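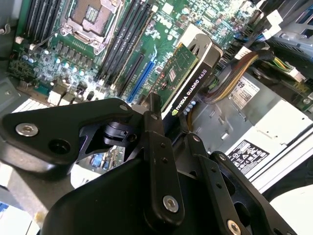 Lid off the Stellow, looking across the board with the CPU socket empty and open.

The Stellow on the bench - a few notes to go with the gallery

I finally got to spend a whole Monday with the big old workstation everybody at Drustirico has been walking past since January! We call it the Stellow (our machines all get a shelf name, and this one lived on the shelf between Betina and Moreira), and it's the one I've been bugging people about. I love these big desktop boards. There's so much going on in there, and it's all laid out where you can see it.

I put one picture up top and I'm just going to ramble about it spot by spot, so scroll back up whenever you get lost.

The socket. It has its silver metal frame and lever, the load plate is open and the gold contacts are sitting there in plain view. Please, please don't touch those with your fingers. I bent a few on my very first build and spent an entire evening with a sewing needle and a magnifying glass trying to coax them back. If you're storing a board like this, find a plastic cover for it. I keep a jar of them.

The memory. Black slots on both sides of the socket, a bank on the left and another on the right. I've always liked boards that do it this way - it makes the whole upper half look like a little city block. When you go shopping for memory, write down what the manual says about which slots to fill first, and tape that note inside the lid. I've looked up the same page 5 times for one machine.

The capacitors. My favorite part! Silver tops and pale blue sleeves, scattered below the row of little square chokes. I check the tops with a flashlight on any machine this age, looking for a bulge or a crusty spot, and I do it before I plug anything in.

The blue slot. That long PCI Express slot is the one bright stripe on a green board, with a black slot next to it. I wish more makers still used colors like that (it made talking somebody through a repair over the phone so much easier).

The graphics card. Over on the right, green board up top and a black shroud down the side. Cards like this collect dust under the shroud where you'd never think to look, so it's coming out for a proper brushing.

Our parts list is up to 382 lines now and the Stellow is going to add a bunch more. Next on my list is a processor, then memory, then a long sit-down with the manual. If you have a spare heatsink that fits a big board like this one, drop it in the parts bin by the door with a sticky note on it and I'll find it!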